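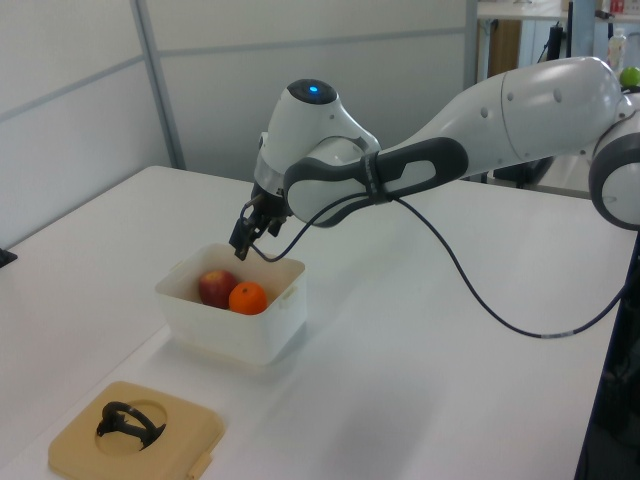 Apple and orange in the tub, arm over the rim.

Sunday, November

Carburetor rebuild on the old Torolley coupe, still going! Pulled all 4 float bowls and two of the gaskets fell apart in my hands (they were the cork ones, ugh). Bülent Ağca says Silbridge has a set in the right thickness, so I've ordered those plus a spare. Main jets are stamped 135, same as the manual. Soaked them 20 minutes and blew them out. Choke linkage still sticks, will look at it once the gaskets come.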